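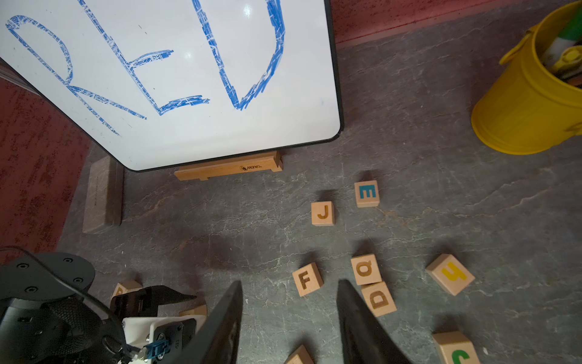

Whiteboard, blocks and bucket, Thursday

Lurkis
Playroom corner, current state. The board says RED in blue marker, against a dark red wall. My question is about the marker. It goes on streaky and leaves white gaps through every letter. Is it the pen or the board?

Bukeso
Pen. They dry out if you store them tip up. Lay it flat overnight and try again.

Tillano
Could be the board. Cheap ones get a film on them and the ink skates about. Mine was hopeless until I gave it a good scrub with metho. Cost me 65 cents' worth of metho and most of a Saturday mood.

Bukeso
Metho strips the coating. Then you've got a grey board forever. Please don't.

Tillano
Six years on and mine is still white, but thanks for your concern.

Dhanial
Never mind the pen, blue ink saying RED is going to do some kid's head in. My youngest would argue the point until dinner.

Lurkis
That's the game, Dhanial. Read the word, ignore the colour. Adults are worse at it.

Dhanial
I had a go and I'd rather not discuss it.

Bukeso
Are the letter blocks meant to spell the word too? I can see an E and a D on the floor, so you're part way there. No R that I can spot.

Lurkis
They're meant to. I'd settle for them going back in a container.

Tillano
The 4 is a nice touch. We had a set of 168 and I reckon half of them live under the couch. Blocks need a lid. An open bucket like your yellow one is just a suggestion.

Bukeso
Disagree – lids get lost by the weekend. Open bucket every time, they can throw from a distance.

Dhanial
Throwing wooden cubes onto a stone-look floor. Lovely at 6 am.

Lurkis
Pen is lying flat as of tonight. Metho is on standby.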